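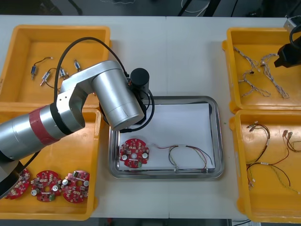 Marit Hollander

Site Visit Report: Kitting Demonstration at the Mamgate Open Day, Cilemum

1. Purpose of the visit

The visit was part of the automation course at Basent. Each student was asked to pick one demonstration at the open day, watch it for at least one full session and write up the handling method. I chose the two-arm kitting cell, which Mamgate runs under the project name Zaki. The session I watched started at 10:30 and ended shortly before noon.

Kitting means collecting the parts for one assembly and putting them together in one container, so that the assembler does not have to go looking for them. It is light work but hard to automate when some of the parts are flexible. The Zaki cell was of interest to me for that reason.

2. Layout of the cell

The work area is a white table made of two sections pushed together. Yellow plastic bins stand on the left and right, and a stainless steel tray with a white paper liner stands between them. Round circuit boards and small cylindrical parts with wire leads are on the left. Wire harnesses are on the right, sorted by type: gray and white at the back, red and black at the front.

One arm works from each side. According to the handout, the distance between the two arm bases is 900 mm, and both arms can reach the tray. They do not enter it together. A software lock gives the tray to one arm at a time, and the other arm waits over its own bins.

The parts are not held in fixtures. They are placed in the bins by hand, and the position of each part has to be found by camera before every pick. There are fixed cameras looking at the table and a small camera at the wrist.
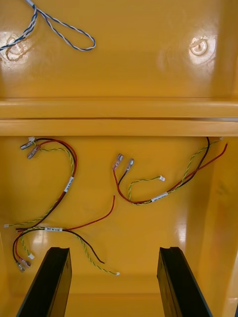

Figure 2. Wrist camera view into a harness bin, with the gripper fingers at the lower edge.

3. Picking sequence

The sequence was explained by the operator and is given here in shortened form. The fixed camera is used to choose a bin and a rough target. The arm moves above the bin and the wrist camera takes over. A grasp point is chosen, the fingers are lined up across the wire bundle, and the arm goes down and closes the gripper. It then lifts slowly to a set height and stops for a moment. If a second part has come up with the first, the arm lowers and opens again.

The boards were the easier case in the session I watched. They lie flat and keep their shape. The harnesses took longer, for two reasons. Their shape is different every time, and loose ends tend to lie over each other, so that a clean grasp on one harness can still pull on its neighbor.

The glossy floor of the bins is a further problem. Bright reflections show up in the wrist view and can hide thin wires – the operator said that a matte insert was being considered, but that it had not been ordered yet.

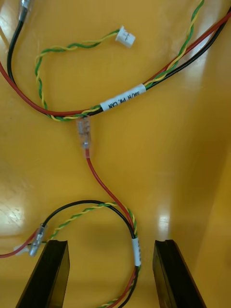

Figure 3. Harness with label sleeves. The upper sleeve reads "SR/H PW, CAN".

4. Use of the labels

The preferred grasp point on a red and black harness is close to a label sleeve. The wires are gathered there and the bundle is stiffer than at the ends. The sleeve also stands out well against yellow. The text on it is not read by the system. I asked whether it could be, and was told that a sleeve is often turned so that its print faces sideways or down, and that turning it over would cost an extra move.

5. Results given at the demonstration

The handout lists 3,000 recorded picks used for setting up the grasp selection. In a separate test of 100 harness picks, 83 were completed at the first attempt. The handout does not say how many harnesses were in the bin at the start of each pick. It gives no separate figure for boards, and no cycle time. I did not time the cycles myself, as the operator stopped the arms several times to answer questions.

Refilling is done by hand with both arms moved clear of the tray. There is no fixed rule for when to refill. The operator goes by eye, and parts are spread out a little with the fingers when they are tangled.
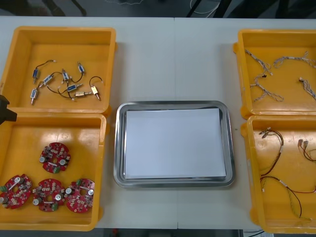
One comment on the draft of this report was that the first-attempt figure means little without the starting layout, because spreading the harnesses by hand already does part of the robot's job. The same reader would have liked to see the test repeated with the parts tipped in from a box and left as they fell.

I agree with the first point and have changed section 5 to state what is missing. The second would need a new test by Mamgate, and I have sent the question to the contact address on the handout. No reply had come in when the report was due.

6. Notes for the course project

Our own gripper project uses rigid parts only, so the harness results do not carry over directly. The lift-and-stop check does, and it needs no extra hardware. I plan to add it in October, with the stop height set above the bin wall. The tray lock is not needed with a single arm.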